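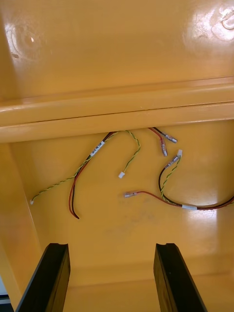
4. Setting Up the Potenley Countertop Compost Bin

You will need a flat surface, a jug of water, one bag of starter mix and a little patience. The starter mix is the brown stuff in the paper sack. The white stuff in the small packet is there to keep the box dry. Throw it out.

4.1 Choosing a spot

1. Pick a place out of direct sun, at least 7 inches from the stove. Worms and microbes like it mild. So does the lid seal.

2. Check that you can open the lid all the way under your cabinets. Do this now, while the bin is light.

3. Set the bin down and press on each corner. If it rocks, turn the nearest foot until it stops. If it still rocks, the counter is at fault, and section 9 can't help you.

Note: The Skandside wall bracket does not fit this model. It looks as though it should. Several customers have explained this to us at length.

4.2 Adding the starter

4. Wipe out the inside with a damp cloth. No soap, no bleach, no lemon-scented anything. You are about to fill it with things that are alive.

5. Tip in the whole bag of starter mix and spread it level with your hand or an old spoon. It will not look like enough.

6. Pour in 2 cups of water, slowly, working from the edges to the middle. Wait ten minutes and squeeze a handful. It should hold together and give up a drop or so. If it streams, stir in torn newspaper until it behaves.

7. Close the lid and leave it shut for 40 hours. Lifting it to see how things are going will let the warmth out, and there is nothing to see.

CAUTION: Do not put the bin in an oven, even a cool one, even to save space. Ovens get turned on by other people.

4.3 First feeding

8. Start with one cup of soft scraps, chopped small: lettuce, apple cores, coffee grounds. Bury them under the mix and cover with a handful of dry leaves or shredded paper.

9. Wait until the first lot is mostly gone before adding more. Overfeeding causes nearly every smell we hear about. The rest are fish.

10. Keep out meat, cheese, oil, glossy paper and anything described on its wrapper as compostable. That last group needs a hotter pile than yours.

Note: Fruit stickers do not break down. You will find them next year, perfectly legible.

4.4 If it isn't warming up

The mix should sit above 58 degrees Fahrenheit. In a cold kitchen, wrap the bin in a towel overnight, leaving the vents clear – the vents are the slots at the back, and they have a way of ending up against the wall.

If a week goes by with no change, write to Nandi Shezi at the Hartley service desk and include the batch code from the starter bag. If you have already recycled the starter bag, write anyway.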